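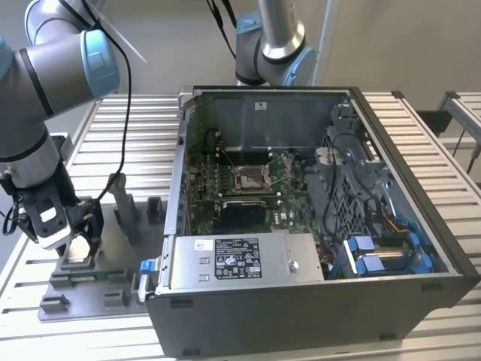 摄影:Teodor Czarnecka / Milex 工作室

Milex 旧布灯罩项目 中期进展报告
提交对象:Nadov 手工艺扶持基金,Hanna Tomaszewski
撰写:Trinity Ruiz-Ortega
日期:10/28/24

Hanna,你好!

上次通话时你说想先看灯罩本身,再看账,所以这份报告就按这个顺序来写。附表还是老格式,放在邮件的第二个附件里,正文里只提我们觉得值得说一说的部分。

一、目前做到哪一步

先说最让人高兴的:第一批 100 只灯罩全部完工了!其中 70 只已经送到 Olszewski 的店里,剩下的留在工作室,一部分当样品,一部分等着配底座。申请书里写的是年底前完成首批,现在比计划早,主要得益于夏天那阵子裁片进展特别快,Marianna Piątek 把纸样重新理了一遍,裁一块布能省下不少边角,省下来的边角又正好拿去包滚边条。

首批分成三个形状:直筒、浅锥、还有我们自己叫“小钟”的那一款。直筒最好做,也最适合大花图案,老窗帘上那种一尺来高的牡丹和蔷薇,放在直筒上能完整露出来。浅锥适合细条纹和小碎花,放在床头柜上很安静。“小钟”是最费工的,要分片缝,每一片的弧度都得对上,做坏过好几只,可它点亮以后最漂亮,布褶里透出来的光一层一层的,来工作室的人几乎都会先去摸它。

颜色方面,我们最后定下了奶白、灰绿、旧粉和一种介于蓝和灰之间的颜色。原计划里还有芥末黄,试了两次,开灯以后整个屋子都发黄,像老旅馆的走廊,就先放下了。Marianna 还舍不得,说换一种内衬也许能救回来,她冬天会再试一次。

二、旧布的来源和处理

申请时你们的评审问过旧布够不够用,当时我们心里也没底。现在可以放心地说,够,而且有余。Gundov 镇上的人一听说我们收旧窗帘、旧桌布和旧床单,就开始往工作室门口送袋子,有的还附了纸条,写着这块布以前挂在哪个房间。有一块绣着蓝色勿忘我的桌布,边上有几处烫痕,我们避开烫痕裁了两只浅锥,送布的老太太买走了一只,另一只她坚持要我们摆在橱窗里。

收来的布先分类。棉和麻留下,化纤太多的不用,靠近灯泡不合适,做靠垫套倒可以,所以另放一筐。留下的布要洗两遍,第二遍用白醋水漂一下,晾干,熨平,再放几天看看有没有返黄。返黄的布我们不扔,有些人就喜欢那种茶渍一样的颜色,配乡村风格的白漆家具很合适。

洗布比预想的费水费时间。工作室原来那个水槽太浅,一条双人床单放进去就满出来,弄得地上到处是水。九月换了深水槽,排水也重新接过,这一项在附表里列在“设备”下面,金额没有超出预算,只是从“运输”里挪了一点过来。挪用之前给你写过邮件,你回复同意的那一封我也附上了。

衬里用的是硬质阻燃衬,这个不省。布面再旧再有味道,贴近热源的那一层必须是新的、合格的。每只灯罩里面都缝了小布标,写着建议灯泡的种类和最大瓦数,布标是 Abundio Tapia 设计的,字体选得很清楚,老花眼也能看见。

三、框架和底座

框架一开始全部向外面订,铁丝圈的焊点不太平整,包布时容易把布顶出一个小尖。Abundio 花了差不多整个七月磨焊点,磨到后来他提议干脆自己弯。我们买了一台二手的弯圈机,现在直筒和浅锥的上下圈都能自己做,“小钟”的还是外订,那个弧度太难。自己做的圈先刷一层白漆再包布条,以后换布面也方便,这一点客人很喜欢:灯罩旧了,布可以换,圈接着用。

底座这一块,原计划是统一用车削的白木底座。做着做着我们发现,旧货市场上有太多好看的老底座了,陶瓷的、黄铜的、还有漆都掉了一半的木烛台,换上新的电线和灯头,跟旧布灯罩放在一起特别搭。于是现在两条路一起走:新木底座给想要成对的客人,老底座给想要独一份的客人。所有老底座的电线都由镇上有资质的电工重新接过,检测单存档,需要的话可以扫描给你。

白木底座的做旧漆面,我们试了很多办法。先刷深色,再刷奶白,干透以后用细砂纸在棱角处磨一磨,露出下面那一层,最后上一层哑光蜡。磨的时候手要轻,磨在平时真会碰到的地方,比如底边和颈部,如果到处都磨,看起来就假。Marianna 教了大家一个小窍门,磨之前先在棱角上擦一点蜡烛,上面那层漆附得没那么牢,轻轻一蹭就露出来,省力得多,边缘也自然。

四、工作坊

资助里有一部分是给公开工作坊的,我们办了 3 次,每一次都坐满了,后面两次还有人排候补。内容是做一只小号直筒灯罩,布可以自带,也可以从我们的布架上挑。一个下午能做完,手慢的人可以把滚边带回家缝。

第一次我们太贪心,想把选布、裁布、包圈、粘衬、滚边全部塞进去,还想讲一讲配色,结果到滚边时天都快黑了,大家急急忙忙地收尾。第二次开始,衬片提前裁好,铁圈提前包好布条,时间一下子宽松了,中间还能喝杯茶,互相看看别人选的布。配色改成了墙上的一块样板,把几种常见的墙面颜色和我们的布样并排钉在一起,大家自己走过去比,比我站着讲有用得多。

很想和你分享一件小事。有位参加者带来了她父亲的条纹衬衫,问能不能做。衬衫布很薄,幅面也窄,袖子和后背拼起来刚好够一圈,纽扣那一条门襟我们留在了接缝处,当作装饰。做出来真好看,干净利落,蓝白条纹一亮灯就像夏天的遮阳篷!后来陆续有人来问衬衫灯罩,我们打算把它列进下一阶段的课程里。

工作坊的讲义已经排好版,Teodor 拍了每一步的照片,文字由我和 Marianna 一起改。按照资助协议,讲义会免费放到网上,预计 11 月可以下载。

五、销售和反馈

Olszewski 给了我们进门左手边的一整面展架,原来说好只有半面。店里的人很用心,把灯罩和他们的白漆斗柜、藤篮、亚麻床品摆在一起,晚上关店以后还留几盏灯亮着,从街上走过就能看见。旧粉色的直筒走得最快,灰绿的次之,蓝灰色的在店里问的人多,买的人少一些,店长觉得是灯光的缘故,展架顶上的射灯偏暖,把它照得发闷。我们换了位置,把它挪到靠窗那边,看看这个季度有没有变化。

价格是大家谈得最多的话题。有客人觉得“小钟”偏贵,也有做软装的人说定得太低。我们把工时摊开算过,“小钟”现在的价格刚刚能盖住成本,所以暂时不动,等缝制再熟练一些再说。直筒的情况好得多,每卖出一只都能补贴一点洗布和分类的工钱。详细数字在附表第二页。

退换的很少,集中在同一个问题:有几只灯罩装到客人自己的底座上会歪。查下来是灯头环的口径不合,老式底座的灯头粗细不一样。现在每只灯罩都附一个转接环,包装盒侧面也写明了适用的口径。包装盒也改过,最早用的盒子太高,灯罩在里面晃,现在底下加了一圈硬纸托。

六、遇到的困难

有几件事不太顺,也照实写在这里。

胶。原来用的胶在潮湿天气里干得慢,八月有一小批灯罩接缝处起了泡,只好拆开重做。换了供应商以后好多了,新的胶味道也小。旧胶还剩一桶,留着粘纸样用。

储存。布越收越多,工作室里的架子已经顶到天花板。按颜色卷好、竖着放,能省一些地方,可还是挤。我们在和隔壁谈租用他们的半间储藏室,租金如果谈得下来,会用自有收入支付,不动资助款。

人手。Marianna 一个人撑着纸样和质检,她要是休假,后面就停下来。从这个月起 Abundio 跟着她学看接缝和弧度,进步很快,他本来就有一双挑剔的眼睛。

七、下一阶段

接下来的重点有两块。第一块是壁灯用的半圆灯罩,很多人家里楼梯间和走廊没有地方放台灯,问我们能不能做贴墙的。样品做了几只,背面的框架还需要再轻一点,布面接到墙的那条边也要收得更干净。第二块是布面更换服务,客人把旧灯罩寄来,我们保留框架,换一层新收来的旧布,原来的布如果还完整,就缝成一只小香包一起寄回去,里面装镇上人家种的薰衣草。

我们还想印 1000 份布样折页,放在 Olszewski 和几家民宿里。折页上贴真的布角,翻开就能摸到,颜色和手感都比照片准。贴布角是慢活,不过边角料正好用得上,工作坊的老学员里有好几位已经报名来帮忙贴了。印刷费在原预算的“推广”一项里,够用。

协议里的其他内容暂时没有要调整的。唯一想请你考虑的是,剩余的运输款能否转一部分到半圆灯罩的打样上,具体数额和用途写在附表最后一页,方便的话请在 11 月给我们一个答复,这样铁丝和衬料可以一起订。

最后替大家邀请你来 Gundov 看看。最好傍晚来,那时架子上的灯都会点起来,“小钟”也会给你留一只,颜色你到了自己挑!

Trinity Ruiz-Ortega
Milex 工作室

附件:
1. 工作坊讲义校样
2. 收支附表
3. 预算调整往来邮件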